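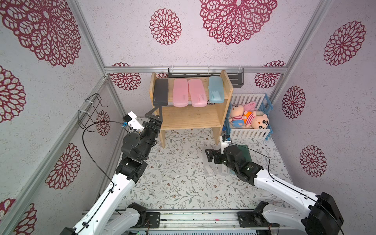 Skondside 자동화 실습동 방문 보고: 양팔 셀의 구성과 유지관리

작성일: 2019년 11월 23일

본 보고서는 Skondside 자동화 실습동의 공개 행사에 참석하여 양팔 로봇 셀 한 기의 설치 상태와 관리 절차를 확인한 결과를 정리한 것이다. 해당 셀은 Leinonen이 설계하고 Oltik이 정비를 담당하며, 지난 9월부터 현재의 배치로 운용되고 있다.

1. 셀의 구성

셀은 알루미늄 프로파일 골조 안쪽에 벽면을 세운 소형 작업 공간이다. 로봇 팔 2대는 앞쪽 금속 레일에서 안쪽을 향해 뻗어 있고, 바닥에는 덩굴무늬 매트가 깔려 있다. 뒤쪽 중앙의 2단 합판 선반은 상단에 필통을 나란히 올려 두고 하단은 개방한 구조이다. 선반 오른쪽에는 봉제 인형을 담은 파란색 상자가 있다. 왼쪽 팔의 케이블은 벽면의 철제 걸이에 걸쳐 여유를 확보하였다. 안내 자료에 따르면 케이블 여유 길이의 기준은 300mm이며, 팔을 선반 하단까지 뻗은 자세에서 측정한다.

2. 손목 카메라 점검

양쪽 손목에는 카메라가 장착되어 있다. 정비 담당자는 교대 시작 전 렌즈 표면을 닦고 고정 나사의 풀림을 확인한 뒤, 용기에 근접한 자세에서 화면을 점검한다. 반투명 용기는 표면 반사로 윤곽 판별이 어려운 경우가 있어 별도 점검 항목으로 관리한다.
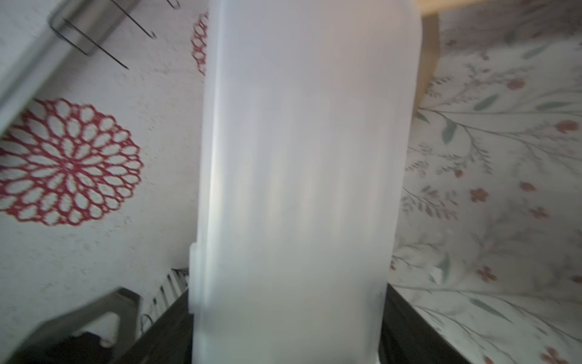
글: Sonow 기술협력실 설비조사 담당

용기 표면에 세로로 밝은 줄이 나타나는 경우에는 조명 각도를 먼저 조정하고, 카메라 노출값은 그다음에 변경한다. 변경한 값은 점검표에 기재하며, 두 항목을 동시에 바꾸는 것은 허용하지 않는다.

3. 정기 정비

레일과 장착판의 체결 상태는 가동 900시간마다 점검한다. 방문 당시 누적 가동시간은 3342시간으로 안내받았다. 그리퍼 손가락은 마모 흔적이 확인되면 좌우를 한 조로 교체하고, 교체 후에는 빈 상태에서 개폐 동작을 시험한 다음 원점을 다시 설정한다. 벽면과 매트를 교체한 때에도 카메라 위치 보정을 다시 실시한다.

4. 질의 사항

케이블 걸이를 골조에 직접 고정하는 방안에 대하여 질의하였다. Oltik 측은 벽면을 분리할 때 걸이를 함께 떼어낼 수 있는 현행 방식을 유지할 계획이라고 답변하였다. 예비 그리퍼의 보관 수량과 조달 기간은 현장에서 확인하지 못하였으며, Leinonen에 서면으로 자료를 요청하였다.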